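Subject: Re: [home-automation] are we there yet with kitchen chores?
From: Aino Lahtinen
To: home-automation list

Mircea Tănase wrote:

> I think the list is too gloomy on this. Trenis is reporting 1830
> good runs out of 2802 on mixed kitchen jobs, and those are ordinary
> appliances, no special handles or markers. Two years ago you'd have
> been laughed at for suggesting it. I'd say we're one hardware
> generation from a machine that makes dinner while you're at work.
> What would it take to convince you, Aino?

Mircea,

More than that. Take your own numbers. 1830 out of 2802 means it fails about as often as my nephew does when asked to set the table, and he's six. I also want to know what a "run" is. If lifting a lid is one run and pressing a button is another, then a pot of rice is a long string of runs, and the odds of getting through the whole string are a lot worse than the odds of any single one. Iida made the same point in April and I don't think she got an answer.

Rice is a good test, by the way, and I wish more groups would stick with it. People think of it as the easy one because the cooker does the cooking. Fine, but the cooker has done the cooking for decades. What's left over is the chore: measure, rinse, drain without losing half of it down the sink, wipe the outside of the pot, seat it properly, close up, pick the right program. 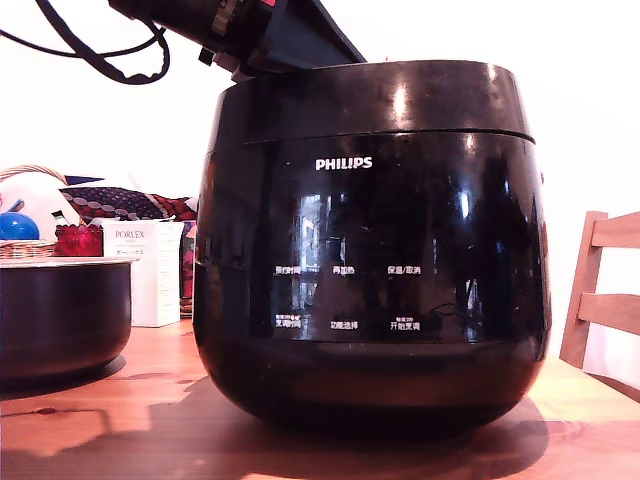
WHAT I'D LOOK AT FIRST

The front panel. A glossy black Philips with six small labels in Chinese, and reheat sits right next to keep warm/cancel. I had to look up which one was start (it's 开始烹调, lower right). The front is shiny enough to show you the room. I have trouble reading mine at night under the ceiling light, and I'd like to see success rates for morning sun and lamp light listed separately.

The pot. Dark and shiny, same problem, and in real use it's wet and has a couple of pounds of rice and water in it. Does anyone test with the water in? The Kekuren people told Toivo they used dry beans. I understand why, but dry beans don't slosh.

The table. Most kitchen tables I know have other stuff on them – a basket, a box, whatever got put down last. I'm glad when a test leaves that in. I'd be happier if somebody moved it all between tries.

WHAT WOULD CONVINCE ME

Gaëtan asked for a number, so: 40 dinners in a row, in a kitchen the thing hasn't seen before, with no one stepping in. Count the whole meal as one try. Wash the pot afterward too, since that's the part I would pay for. If somebody has to come over and nudge the lid, that dinner doesn't count.

I'm not saying it can't be done. I paid 199 for my cooker and it saves me standing over a stove every evening, so I have nothing against machines in the kitchen. But "does chores" ought to mean I can leave the house.

If Trenis will break out the failures by step I'll read every line of it. Mircea, could you ask them?

Aino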